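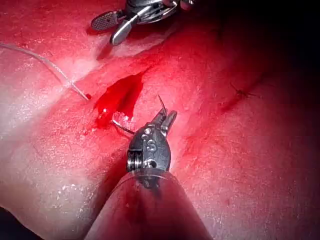 February, bench 2, late afternoon

Third go at the hide glue and I think I'm finally getting somewhere! Writing this down before I wash up, otherwise I'll be guessing again next week like I did with the last lot.

Background for anyone reading over my shoulder: the Ludside chair (the tall one with the split back rail) needs to go back together with glue that can be undone later. The owner was very clear on that and I agree with her. Whoever had it before used something yellow and brittle that had to be chipped out of the mortises with a dental pick, and two of the tenons lost a bit of wood in the process. I don't want to do that to the next person.

So. Yesterday's batch was the Pondwood granules, the pale ones, soaked overnight in cold water from the filter jug. I used far too much water. It looked fine in the pot but ran off the brush like tea, and the test joint came apart in my hands this morning with hardly a twist. Poured the rest into a tray and put it in the fridge as jelly, I might use it for sizing end grain.

Today I weighed everything properly. 294 grams of water to the granules, which I'd measured out in the blue cup (need to weigh what the blue cup holds, I keep saying this). Soaked from breakfast until just after lunch. They swelled up nicely, with no hard bits when I squashed a few between my fingers. Then into the double boiler on the lowest setting, lid on, and I stayed in the room the whole time because the hot plate's dial is a liar. At the mark that says 60 it wants to boil. I've put a strip of tape where the real 60 is, please don't peel it off.

Brushed it on at 3:15. Strings a little off the brush, goes tacky fast, smells like a barn but a clean one. I had the joint together and clamped before it gelled, but only just – the room is too cold for this. Imad Boutros came by to borrow the small router plane and told me to warm the wood first with the hair dryer. I did that on the second joint and wow, what a difference, I had time to nudge the rail square and wipe off the squeeze-out before it set up. Doing it that way from now on.

Clamps: I used the two cam clamps with cork faces on the back rail, and a loop of bicycle tube around the front legs. The tube works better than anything I've bought. The Yammine strap clamp slips on the curve no matter what I do with it, and it left a dent in the scrap piece that I'd rather not see on a chair.

Test pieces, so I don't mix them up:
A – oak to oak, wood cold
B – oak to oak, wood warmed
C – ash to oak, wood warmed, a pinch of salt in the glue to slow it down

All three are on the shelf over the radiator with their letters in pencil. Leave them until tomorrow, and please no poking at C, it's the one I'm curious about. The salt was Imad's idea too. He uses urea for the same thing but we're out, and the Gristetard order hasn't shown up. (It was supposed to be here with the sandpaper. I've emailed them twice now.)

Other bits. The card scraper needs a new burr, I was making dust with it instead of shavings. I tried the 3000 grit stone on the narrow chisel afterwards and it came up lovely, but it's dished in the middle and somebody should flatten it, probably me. The left front leg has old worm holes near the foot, shallow ones, and no fresh powder under them. I've stood it on black paper overnight in case.

Still to figure out: whether to fill the chipped tenons with a thin oak cheek or wrap them in a shaving. A shaving is quicker. A cheek is the better repair, and I have that quartered offcut from the drawer job that would match. I'll cut one in the morning and see how it fits before I make up my mind.

Glue pot is off and in the fridge, lid taped, second shelf. It is not soup.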